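The survey of the Costska tide tables closed on 11/7/24. Danuta Śliwiński signed page 142 and returned the key to Yuto Ueda, who logged it.

Her correction was 29 minutes, applied to every entry after April. It made her father's last crossing possible.

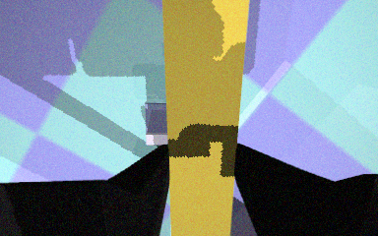 Yellow bar over checkered squares.

Ueda read the correction twice. "The inquest used the old figures," he said.

"Yes."

He opened a new file, entered her father's name, and left the cause blank.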